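Draft rules for tabletop robot arms leave the hard part out

January 4, 2022

Roko and Brineo have put out a joint draft of good practice for small robot arms used on tables where people also sit. It runs to 2,731 words, and 1,339 of them are definitions.

What remains is mostly sensible. Soft covers on gripper fingers get a mention, as do cables, which should be kept out of the arm's path. Chess is the test task, chosen because the pieces are small and stand close together.
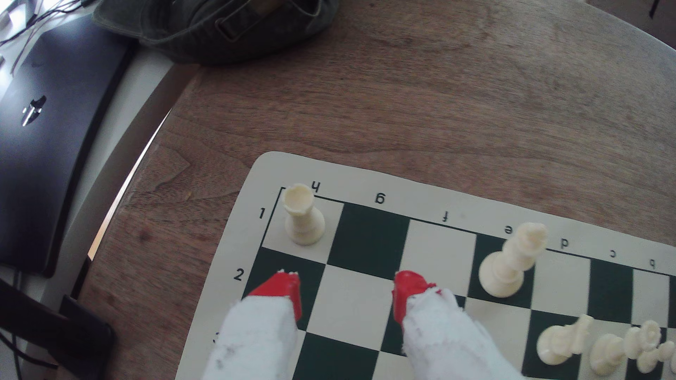
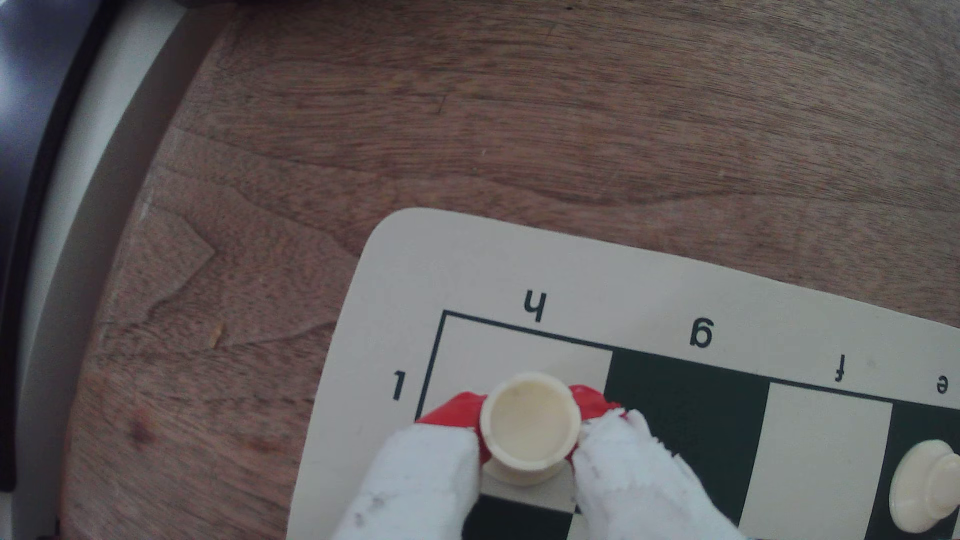
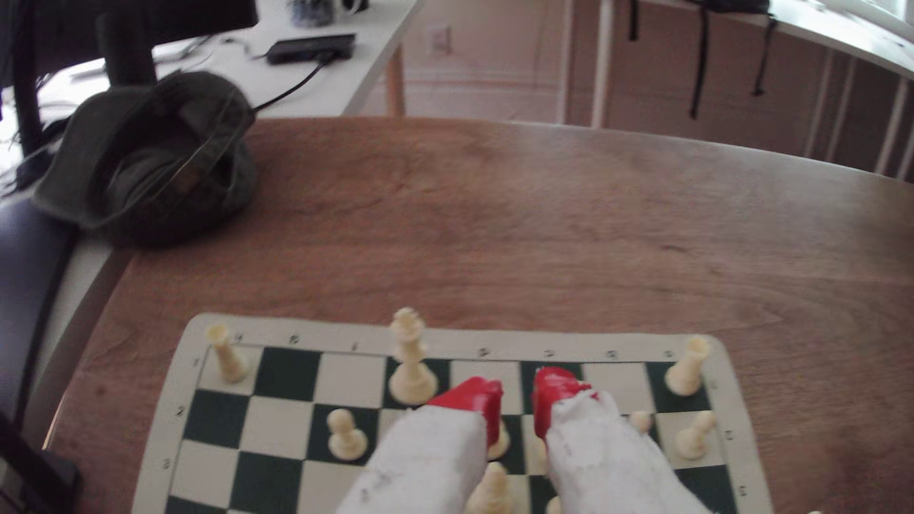
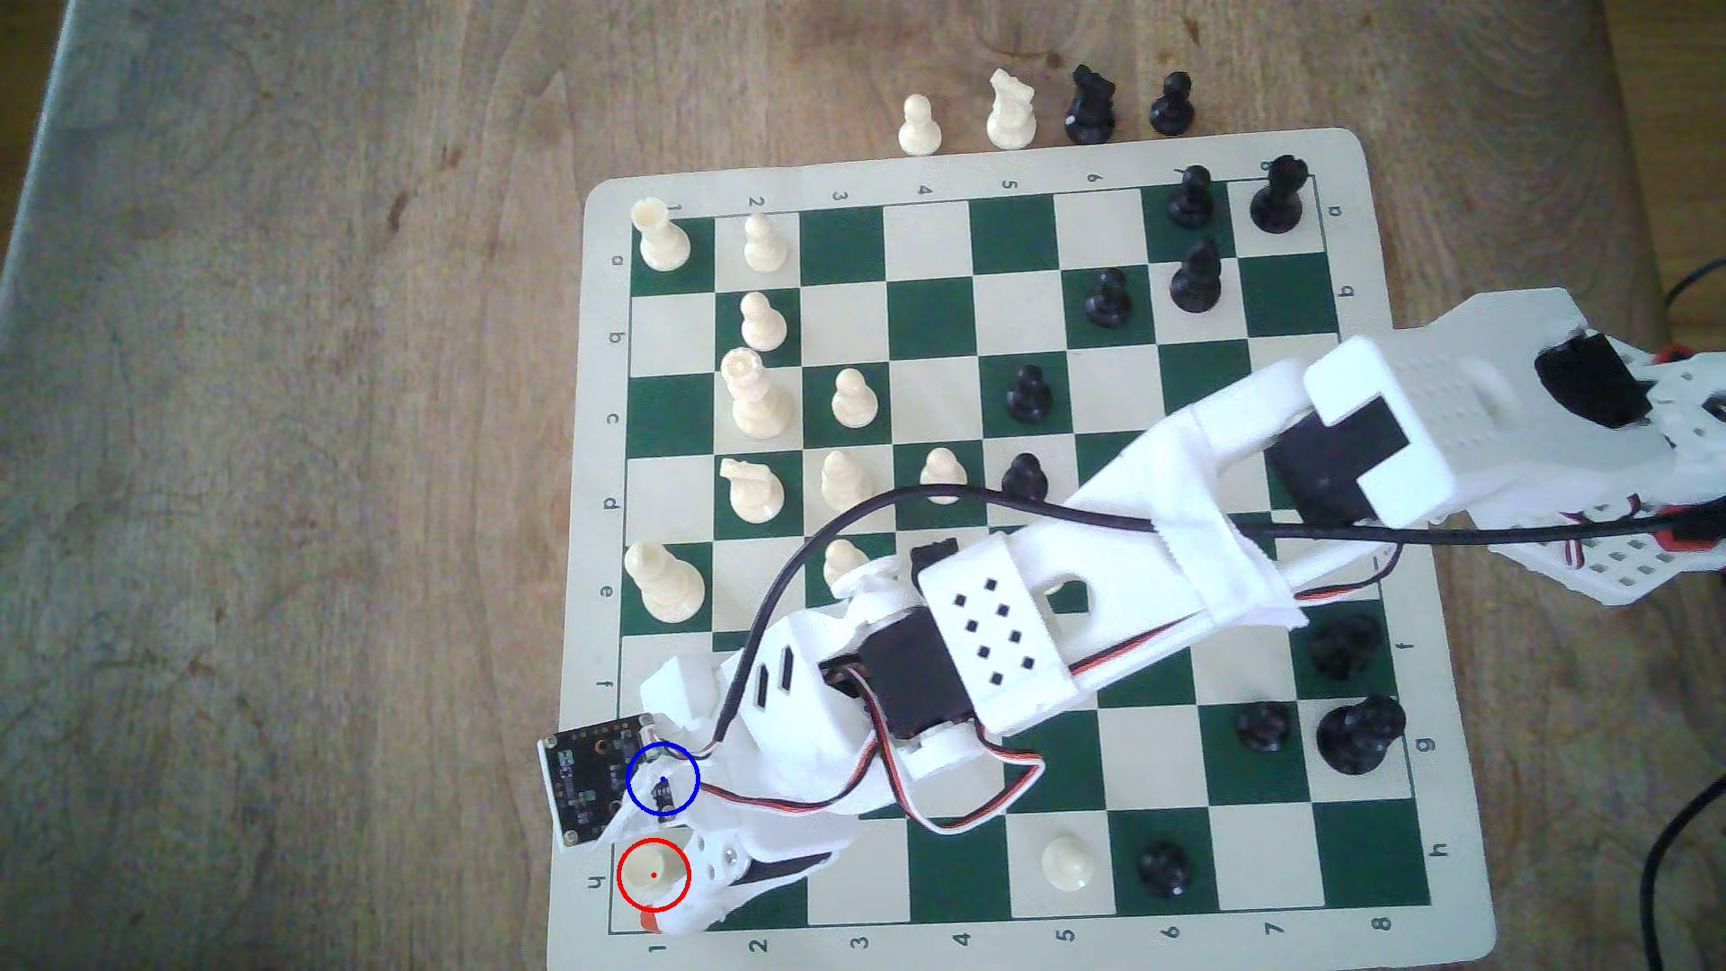
Chess pieces, a roll-up board and gripper fingers with red tips.

What is missing

The draft never says how hard a gripper may squeeze. It asks makers to use "suitable force" — a phrase that can mean whatever the maker likes. Michalík, one of two firms that sent comments, wanted a number. Codier wanted the line removed.

Checks are left to the makers too, with no outside test before version 3. Comments are open until March, and following the rules will be voluntary.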